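Clearing a side table that catches everything

Start with the small stuff. Little bottles, sachets and packets go in one shallow tray, labels facing out so you can read them. Check each screw cap is tight before it goes in.

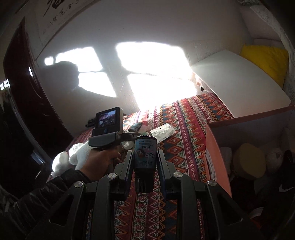
Anything past its date goes in the bin. Keep the rest out of direct sun - a drawer is fine.

Soft toys come next, and a patterned cloth underneath hides crumbs well, so lift them off and shake it outside. 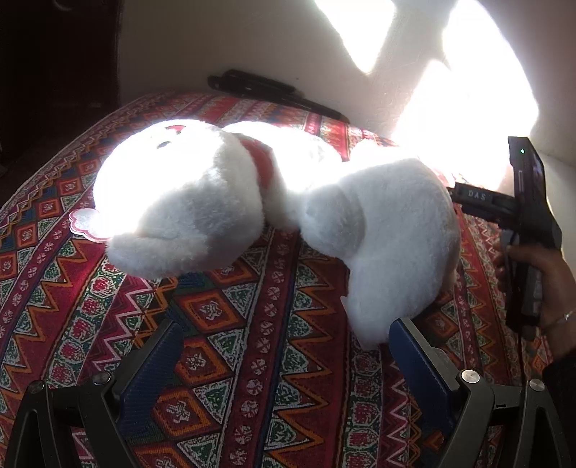
White plush greys quickly if it's left out. Read the sewn-in label first, then sponge with cool water and a little wool wash. Go carefully around a red neck band like this one, as the colour can run. Dry flat in the shade for 2 days.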